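Kitchen and Housekeeping Assistant, Cetum House

Posted February 9, 2018

Cetum House is a residential study center for adults on short courses. Most guests stay from two to 10 nights and eat with us three times a day. We are hiring one Kitchen and Housekeeping Assistant to join the day team. The post is part time and permanent, with a start date in May.

About the job

You will split your time between the main kitchen and the guest floors. Mornings are spent on breakfast service and dishwashing. After the midday meal you will help turn over rooms and restock the small kitchens that guests use in the evening. On changeover days the whole team works on rooms first, and lunch is cold.

You will report to the kitchen manager. The housekeeping lead sets the room list each morning and posts it by the back stairs.

Main duties

Set up and clear the breakfast buffet
Wash, dry and put away dishes and pans
Prepare vegetables and salads as directed
Wipe down counters, sinks and stove tops in the guest kitchens
Strip and make beds, clean bathrooms, empty trash
Check deliveries from Brasine against the order sheet
Report leaks, broken fittings and missing items the same day

What we are looking for

You do not need kitchen experience. We do ask that you can stand for most of a shift, lift a full crate of vegetables, and follow written instructions in English. A food handler card is required before your first shift. If you do not have one, we will pay for the course and for the hours you spend on it.

It helps if you have worked in a hotel, a school cafeteria or a care home, or if you can cover an early start at short notice — we open the kitchen before the first bus arrives.

Hours and pay

The schedule comes out two weeks ahead. Shifts run from early morning to mid-afternoon, with a paid meal break. The hourly rate is set by our pay scale and will be sent to you with the application form. Evening work is rare and is paid at the higher rate.

You will get paid vacation, meals on shift, two sets of work clothes, and a pass for the Tandari shuttle, which stops at our gate.

Where you will work

The main kitchen is on the ground floor of the Phùng Building. Guest rooms are in the same building, up to and including 212. The guest kitchen next to room 205 is the largest and takes the most time to clean. It has a white countertop and a stainless steel sink.
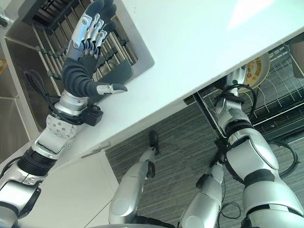

How to apply

Ask for an application form at the front desk or write to the housekeeping office at Cetum House. Return the form with the names of 2 people who can speak about your work. They may be former employers, teachers or supervisors, but not relatives.

We will invite selected applicants to a short interview and a paid trial shift. Please tell us in advance if you need an adjustment for either one.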